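Bristville schools to extend Junis reading and number checks to first grade

Dec 22, 2018

The Bristville elementary district will extend its Junis classroom assessment to all first grade rooms in March, following a fall trial in 19 classrooms. The schedule was set out in a memo sent to building principals by Killian Tanguy, the district's coordinator for early grades.

Junis is a set of short, one-on-one checks given by the classroom teacher. The reading portion covers letter sounds, blending and a timed passage. The number portion covers counting on, comparing quantities and addition within 20. Each check takes one sitting and is scored on a single sheet.

The trial included 339 students at Premdale and Barua schools. Teachers gave the checks during center time, while the rest of the class worked in small groups. Scores were entered by hand and returned to teachers as a class list sorted by skill.

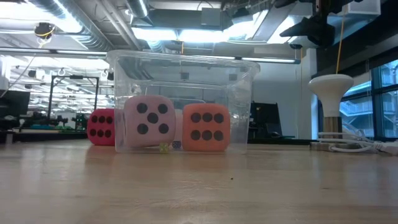
Under the March schedule, 1601 students will be tested over a three-week window. Reading checks will be given first. Schools may choose their own order for the number checks, provided all sheets are turned in before the window closes. Students who are absent can be tested in the week after.

Two changes were made after the trial. The timed passage was shortened, and the scoring sheet now has separate columns for errors the student corrects and errors left standing. Trial teachers had recorded these in different ways, and the memo says the fall figures for that item should not be compared between rooms.

The district has ordered 2706 scoring sheets, enough to cover the March window and replacements. Results will not appear on report cards. Families can request a copy of a child's sheet from the school office.

Training for first grade teachers will be held at Premdale before the window opens. Substitute coverage will be arranged by each building.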